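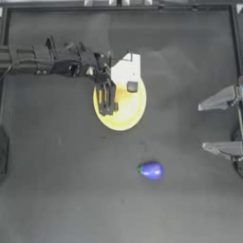 Okay, hi everyone, I'm Siham. Slide one is just the title, so I'll talk over it while people find seats.

Our club project is called Clela. Graziella picked the name and I lost the vote. The job sounds tiny — pick up a toy vegetable, put it on a plate, let go. We started in August and figured we'd be done in 2 weeks. (Pause, let them laugh.)

Next slide, the practice runs. We logged 1,922 tries, and I sat through over 200 of them myself with a sandwich in one hand. Mention Gaetano's spreadsheet here, he'll be in the second row!

Then the mistakes. The big one was that we always set the toy down in the same spot, so the arm learned the spot and didn't care about the toy at all. Move it a few inches and it grabbed air, very confidently. So now we move everything around between tries, plate too, and we turn the toy different ways.

Ask: who here has driven an arm by hand? If it's mostly hands up, skip the next slide.

Video is 17 seconds, no sound. Don't talk over it.

Thank Mrs. Pace for the room and the late bus — then questions. If someone asks about soft food, send them to Mairéad, she's trying that next.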